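Buy the Boring Fingers: An Opinion About Grippers, Formed Over a Blue Shirt

Selvaraj Weerasinghe, 6th May
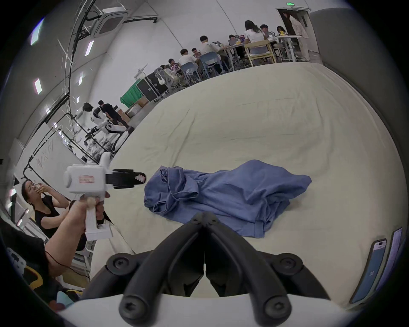
The shirt on the big bed, with the black curved fingers nearest the lens and the second hand-held coming in from the left.

I've been arguing with people about grippers for a while now, mostly over lunch, and I keep losing because I start in the wrong place. I start with motors. So let me start with laundry.

If you want to know whether a gripper is any good, give it a shirt. Everybody tests with blocks and mugs and those little foam cubes, and sure, I get it, a block stays where you put it and you can write down a number at the end of the day. But a block forgives everything! You can come in crooked, close too early, squeeze like a maniac, and you still pick up the block. Try any of that on a shirt that's been dropped in a heap with a sleeve doubled back on itself. You come in crooked and you get a fistful of body when you wanted the cuff. You close too early and you've pinched air. Squeeze too hard and you drag the sheet along with it (more on the sheet in a minute, I have feelings about the sheet).

We tried three sets of fingers over the spring, all of them on hand-helds, same handle feel, same camera position as close as we could get it. The Brandes set is short and flat, and it grabs like pliers. The Dindo set is soft, a kind of rubbery scoop, and everyone who walks past wants to hold it. The Gandwood set is curved, black, hard, and so plain that I left it in the box for a week. You can guess which one I'm going to stick up for.

My case for the curved ones is that they come to a point where I can see it. With the camera looking down over the fingers, the tips meet in the middle of the view, and my eye goes straight there without my having to think. With the Dindo scoops the tips are wide and they bulge when they close, so right at the moment you care most, the thing you're trying to grab disappears behind rubber. I did 60 pickups with each set, always starting from a crumpled shirt, always going for the hem or a cuff. The Gandwood fingers got a single clean layer 56 times. The Dindo got 43. The Brandes got 24, and I was in a pretty bad mood by the end of those. I know one person doing 60 of anything isn't science. My thumb was tired, I had favorites, and I did the Brandes last. Take it as one guy's log.

What I feel strongest about is the camera, though. People shop for grippers and then shop for cameras as if they were two separate errands. They're one errand! A wide lens is great for fabric. You get the whole bed, you get the shirt from end to end, you get the other hand coming in, and you pay for it with a room that bends at the sides and a picture full of stuff you don't care about. I used to fight for a narrower lens so the pictures would look tidier. I've changed my mind. With a narrow lens I kept losing the far sleeve, and if you lose the far sleeve you're folding from memory. Give me the wide one and let the ceiling curve all it likes.

Now the sheet. We put a pale cream one on the bed because a blue shirt stands out against it, and it does, beautifully. What I didn't think about is that a sheet has creases too. Soft ones, running diagonally across it, and from a low angle a crease in a sheet looks an awful lot like a hem. Half my bad grabs with the Brandes were sheet. My friend at the next table told me to iron it or pull it tight with clips, and I said no, and I still say no. Beds in real homes are wrinkled. If your fingers only work on a drum-tight surface, I want to find that out now.

The other thing I'd push for is two hands. I see so many comparisons done with one gripper, and for clothes that just isn't the job. One hand holds, the other hand finds. The fingers that are best at finding may be lousy at holding, and I'd honestly love to see somebody run a mixed pair, curved on the right and scoops on the left, say. Brulano sells its controller with the two sides locked to the same grip force, and I think that's a mistake. You want the holding hand a bit firmer. You want the finding hand so light it barely dents the cloth. Let me set them apart! It's one menu. I've written to them about it twice.

I should be fair to the Dindo people. On a towel their scoops are lovely, and on anything with buttons they're kinder than hard plastic tips will ever be. If I were setting up for towels all day I'd buy them and be happy. And the Brandes set would probably beat both on jeans, where you need real bite at the waistband. I haven't tried jeans yet. October, maybe, once I've got a second pair of hands who'll put up with me.

For shirts, though, get the plain curved ones, put the widest lens you can stand behind them, and leave the bed messy. Then check the screws at the base of the fingers before each session and snug up any that have backed off, which mine did, around pickup number nowhere-near-enough. I lost a good afternoon to that wobble before I thought to look.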